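Flattening the boxes first

Most of Sunday went to the spare room, which has been the place where things from the move get put down and left. We came to Givville in March with more boxes than the house has closets, and the last of them were still sitting under the window with their tops open.

I have a bad habit with cardboard. I open a box, take out the one thing I want, and push the box back where it was. After a few months of that, every box is half full and I can't remember what is in any of them. So this time I made a rule that a box had to be emptied all the way, cut open along its seam and laid flat before I could touch the next one.

It went slower than I expected. The Getach boxes are the good ones, double wall, and they don't like to fold against the grain. I run a butter knife under the tape, open up the bottom flaps, then press down on the long side until it gives. The cheap ones from the grocery store go flat with one push but they tear at the corners, and then you have scraps to pick up.

Whatever came out of a box went into a basket before it went anywhere else. I used to sort straight onto the bed, and by evening the bed was covered and I had to move it all to the floor to sleep. A basket fills up and then you have to stop and deal with it.

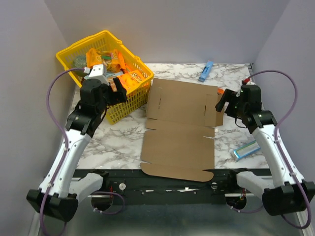 I like a plastic shopping basket for this better than a bin with a lid. You can carry it with one hand, you can see the sides of what's in it through the holes, and when it's dirty you can rinse it in the tub. A lidded bin turns into storage the minute you put the lid on. I have three of those in the hall closet that I haven't opened since the last apartment, and I'm leaving them for another day.

The flat sheets I keep out until the end. One of them is handy to have next to the basket while you sort, for anything dusty or sharp. The rest go behind the door, standing up, and get tied with kitchen string when the stack is as thick as my hand. Our pickup won't take loose cardboard.

Some of what turned up: the manual for the Lolovard lamp, which we gave away. Two phone chargers. A jigsaw puzzle of a harbor, 4000 pieces, still sealed, that I don't remember buying. A framed street map of Meireles with 1863 written in pencil on the back, which may be the date of the original or may be somebody's inventory number. It's going up in the hallway either way, once I find the picture hooks. I thought they were in the box with the map. They weren't.

I stopped at six and made eggs. There are still two boxes under the window, both marked KITCHEN in my handwriting, and I'm fairly sure neither one has anything from the kitchen in it. I'll get to those next weekend.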